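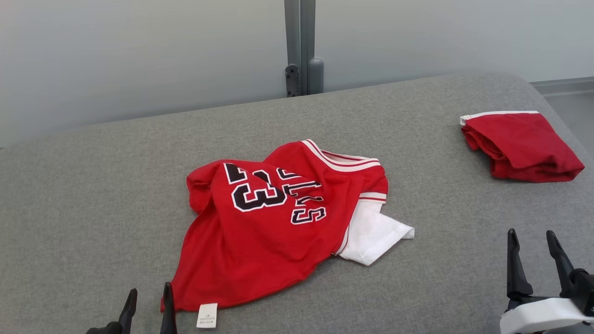
Tuesday, May 19, 2026
Dye workshop, madder run, second day

Search this notebook Go

Alum bath from yesterday looks good. Skeins came out evenly damp, no dry hearts this time, so the longer pre-soak stays. Rinsed once, light squeeze, straight into the pot room. All 31 skeins accounted for, which after January feels like a triumph all by itself.

Yarn is the Skerberg two-ply wool, same lot as before. Total dry weight 2,075 g on the Okeck scale. I weighed it again after lunch and got the same number, so I'm going to trust it and stop fussing.

Root is the Gullville root, chopped, not ground. I love this stuff. It smells like a cellar with a carrot in it. Soaked overnight in cold water, poured off the first yellowish liquor into a separate bucket (keep it! Xiaoqing Qiu wants it for paper), then topped up with fresh water and let it stand another hour. The second liquor was already going brick at the edges before any heat went near it.

Heating log, big pot:

9:10 burner on, lowest setting, 18 C
9:50 31 C, first skeins in
10:30 44 C, color visibly climbing onto the wool
11:15 58 C
11:40 63 C, burner down to a whisper
12:40 64 C, held
1:40 62 C, held, burner off

Never went past 65. In January we let it drift up to 80 while we were all arguing over labels and ended up with the brown batch, which is still in the cupboard and still brown. The slow climb makes such a difference. At 44 the wool was peach, at 58 it was a proper orange, and somewhere in the held hour the whole thing turned over into red. I must have lifted the same skein out ten times just to look at it. 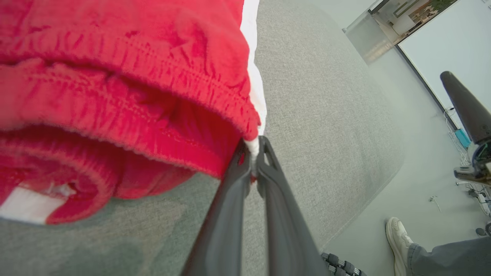

Huiling Ren: did you put chalk in? Our water is so soft that I never get past coral without it, and I'd want to know how much before I copy any of this.

Yes, chalk in, and sorry, it should have been at the top. Two level spoons, slaked in warm water and added before the first skeins. That's a guess carried over from the old sheet. I'd like to do it by weight next time, and do a row of small jars with nothing changing except the chalk. If anybody has jars with lids that fit, bring them.

Three test skeins pulled at different times and tagged with knots:

One knot, out at 11:15. Warm orange, a little patchy where the tie was too tight.
Two knots, out at 12:40. Clear red leaning to orange. My favorite wet, second favorite dry.
Three knots, left in the cooling pot overnight. Still in there as I write this, will report.

Cut a short end off each of the first two and ran the usual quick checks. Dab with vinegar: both went yellower. Dab with washing soda: both went toward raspberry, and the two-knot one went so far over that I called Gareth Dobson in from the loom side to see it. He thinks we should do a whole skein with a soda afterbath. I think so too, but I want the plain series finished first or we'll lose track of what caused what.

Rub test, dry, white cotton, 2 dozen strokes: hardly anything. Rub test, damp: a pinkish smear from the one-knot end, less from the other. I suspect loose bits of root, the rinse was lazy. Redo after a proper wash.

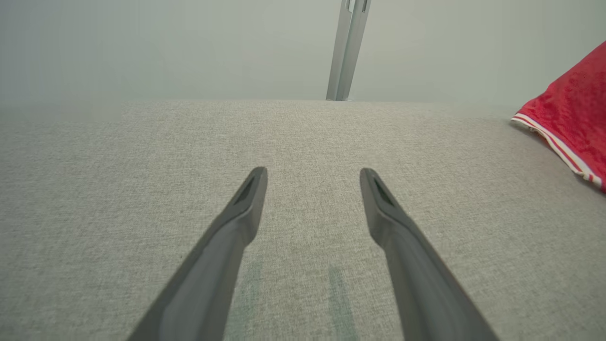
Both tips, close up.

Light test strips are going in the south window tomorrow, half of each strip behind card. Four weeks, then another four. The strips from the weld series come down at the same time, so the window will be crowded for a few days.

Reading at lunch: the old practical handbook from the shelf by the kettle, chapter on reds. People have been getting color out of this root for almost 4,000 years, and the instructions in there still boil down to keep it warm, be patient, don't cook it. There's a nice passage on bran. A handful of wheat bran tied in a cloth and hung in the pot is supposed to brighten the color by soaking up the browns. I have no idea if that's true and I really want it to be. Putting it down for Thursday's small pot, with a no-bran twin next to it.

Exhaust bath: strained through the old curtain, saved in the lidded tub. There's plenty of life in it. I dropped in one handful of unspun fleece to see, and it was already apricot by the time I'd mopped the floor. Xiaoyan Zhong's idea is to run the exhaust over the gray yarn from the same farm, which should give a dusty rose, and she has first call on the tub. 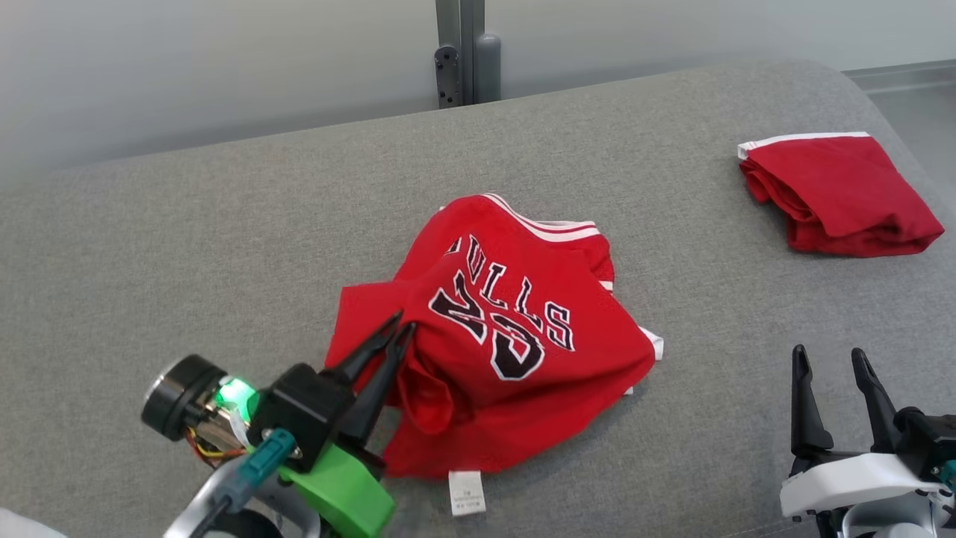
Spent root is drying on the rack by the back door. Don't throw it out, we can get a second, weaker bath from it if it's dried fast and doesn't go fuzzy. Turn it when you walk past.

Things that went wrong: the long thermometer reads two degrees under the short one, and I only spotted it at the held hour. Log above uses the short one throughout. The stirring stick is now permanently stained, so it's the madder stick from here on, please don't use it for indigo. Two tags came off in the rinse and I matched them back up by twist, fairly sure but not certain, marked with a question mark on the sheet.

For next time:
chalk by weight, jar series
bran and no-bran small pots
soda afterbath on one full skein (Gareth's)
looser ties, figure eights, four per skein
ask Tianyou Xu if his pH strips are still in date
wash the one-knot and two-knot skeins properly, redo damp rub

Added later, lifted the lid before locking up. The three-knot skein is deep, deep red, like the inside of a cherry. Left it in. Lid back on, burner definitely off, checked it twice.

3 comments 14 shares

Contact the workshop | Copyright 2026 Fang Dye Workshop | Back to top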